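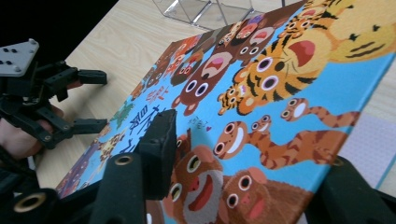

Canvas print with cartoon animals on a sky-blue background.

FOR IMMEDIATE RELEASE
May 6, 2020

The band that never finished a tour gets a show that stays put

CLELLHAM – Drenon played over 200 concerts between forming in a Clellham laundromat and breaking up in a Clellham parking lot, and was asked to leave a good many of them. The Prallano Gallery will mark the band's untidy career this November with "Turn It Down, Please," an exhibition of posters, stage clothes, set lists and letters of complaint.

The letters get a wall to themselves. Most came from neighbors of the Yokoyama Ballroom, where Drenon held a monthly slot until the ceiling plaster began to take part. One writer objects to the drumming on musical grounds and encloses suggestions. The band kept everything, including the suggestions, which it did not follow.

"People assume we were making a statement," said Thabiso Msimang, who sang and, when pressed, played the organ. "We had one amplifier and it only had the one setting. I'm delighted that it's now in a glass case. It should have been in one at the time."

The amplifier is joined by all 4 of the band's singles, the last of which was pressed in a run of 1,330 copies and sold in rather smaller quantities. Unsold copies will be available in the gallery shop at the original price, as the band feels it has waited long enough.

Curator Leonidas Chrysikopoulos spent nine months sorting the material, much of it stored in the bass player's garage under a canoe. "There was no filing system, unless you count the canoe," he said. "But the posters are wonderful. They were cut and pasted by hand, usually on the afternoon of the show, and two of them have the wrong date. One has the wrong band."

Visitors can hear live tapes on headphones in the back room. A recording of the final concert runs for most of an hour, a good part of it an argument about who had the van keys. Earplugs will be offered at the front desk, free of charge.

Msimang will give a talk during the opening week. The other members have been invited and have replied, in one case politely. There are no plans for a reunion – the gallery has asked that this be stated clearly, and so have the neighbors.

Opening hours and ticket details will be announced later in the year. Review copies of the catalog may be requested from the Prallano Gallery press office.

ENDS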